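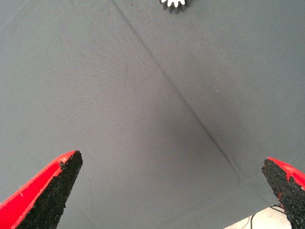
Gray cloth on the bench, with a gear near the top edge.

Notes for the small gears session, Heike Hamann

Okay, cloth first. I put one down every time I teach this, and I like mine dark and matte because a little silver gear shows up so well on it. It wrinkles if you so much as look at it! Smooth out what you can with the side of your hand and live with the rest.

We're using the Sollex practice set this term (the old Lollen one has gone back in the cupboard, and please leave it there). You get a round plate with a hole through the middle, short pegs, and spur gears that go on the pegs. Lay a gear flat and look at the teeth before you pick it up again.

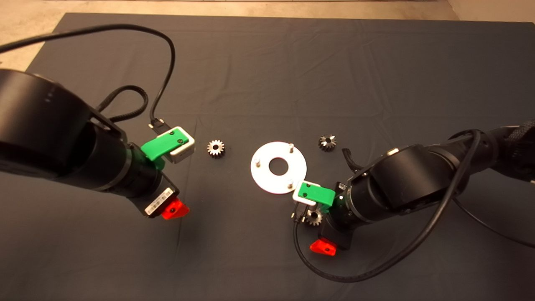 Do I need to iron the cloth before class?
Only if the folds are deep enough to tip a gear on its side. Soft creases are fine.

Now the pegs. They stand up near the rim of the plate, and a gear's bore has to come down over one dead straight. If you come in at a slant it'll catch, and then everybody pushes harder, me included on a bad day. Lift off and start over.
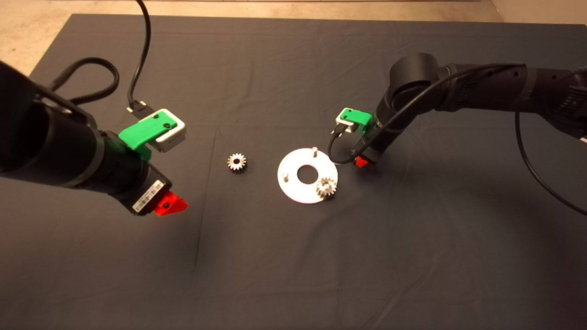 Once the first gear is down, turn it a little with a fingertip before you bring in the second. I want you to feel the teeth find each other. If they won't, back the second gear off by half a tooth and lower it again, and keep your other hand off the plate while you do it (I know, it's tempting).

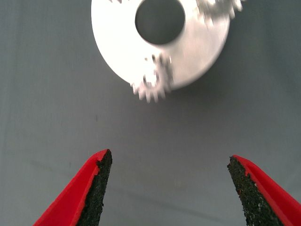
For next time

Read page 250 in the Weidemann reader and bring your tooth sketches. Pencil is fine.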